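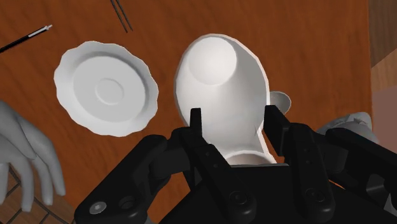
シミュレーション班、今月はちょっといい話があります!

食卓の片づけタスクでずっと苦戦していた白い器の把持、Divya Shenoyさんの案でやり方を変えてみたんです。これまでは器の中心を狙って指を下ろしていたのですが、ふくらんだ側は幅がありすぎて、つるっと逃げてばかり(わたしは1月からこれを眺めてはため息をついていました)。そこで、輪郭から細いところを探して、左右からはさむ候補だけを残すことに。学習のやり直しはなし、候補の選び方を変えただけです。

結果は、配置を変えた200回の試行で、失敗が100回から28回に減りました。うれしくて3回ログを見直しましたよ〜。

残った失敗の多くは、隣の食器に指が当たるケース。ソーサーの波形のふちがなかなかのくせ者で、衝突判定用の形状を粗くしすぎていたみたいです。ここはHema Bangeraさんが細かいメッシュに差し替え中。人の手のモデルがテーブルのそばにあるときの進入角度も、まだ調整の余地があります。

設定ファイルは共有フォルダの「Jurndale」に入れました。手元で回してみたい方は、乱数シードをそろえてからどうぞ。実機での確認は次の号で書きますね。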